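ok so I finished the last season of Histham House last night and I have thoughts. thread, spoilers from post 3 on

1/ for anyone who never watched – couples reality show, seven couples, one big house, they all have to decide by the end if they're staying together. trash. I love it. I have watched every single episode and I'm not sorry

2/ this season was always going to be about the Tovar couple (the ones from the Tovar season who came back, you know the two). they split in April, got back together for the show, and everybody online had already picked a side before episode one even aired

3/ SPOILERS. they do not make it. she leaves in week 5 with one suitcase and doesn't do the crying interview on the steps. just gets in the car. best exit in the history of this show and I will argue with anyone about it

4/ he then spends two whole episodes telling the rest of the house he's "at peace." sir you have said at peace more times than you've said her name

5/ and then the engagement news. he's engaged. to the girl from Sakdale Nights. the reunion hadn't even been taped yet!!

6/ people keep asking did they overlap. I don't know. you don't know either. the gossip pages don't know, they're all quoting each other in a circle. I read three of them and it was the same paragraph with the commas moved

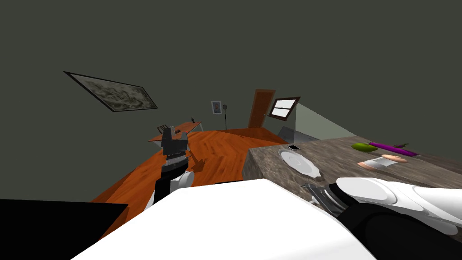

the room, the door, the lamp

7/ anyway her statement. it was 34 words. I read it standing in the kitchen waiting on toast. wished them well, said she's working, asked folks to leave her mom alone. thats it. no notes app essay, no sad song lyrics

8/ compare that to his which was FOUR slides with a sunset behind it. "growth is not linear" ok. who approved the font

9/ the reunion is where it really goes off though. more than 70 minutes long and I'd cut maybe ten. host asks her straight up if she's been invited to the wedding and she goes "I've been invited to a lot of things" and takes a sip of water. I had to pause it

10/ also can we talk about the edit. they gave her the villain music in week two for what, for asking him to do the dishes?? you can hear the exact same little piano thing when the guy from couple 4 lies about his job. those are not the same crime

11/ someone in my replies says she's cold. she isn't cold, she's just not performing it for you. some people go quiet when they get hurt. I do. my sister does. my sister also thinks he's the hot one so don't listen to her on anything else

12/ rumor is Anberg wants her for their baking show next. yes please. put her in an apron, let her be mean about pastry, I will watch all of it

13/ rumor is also that the wedding is getting its own special. I will be watching that too, unfortunatley

14/ ranking the couples since people asked: couple 2 (boring, will last forever), couple 6, couple 1, then a big gap, then everyone else. couple 4 can stay in the driveway

15/ oh and whoever did her hair for the reunion deserves a raise. the bangs!!! I've had the scissors out twice today and put them back both times

16/ muting this now, got work at seven. if you're on his side thats fine but take it to your own page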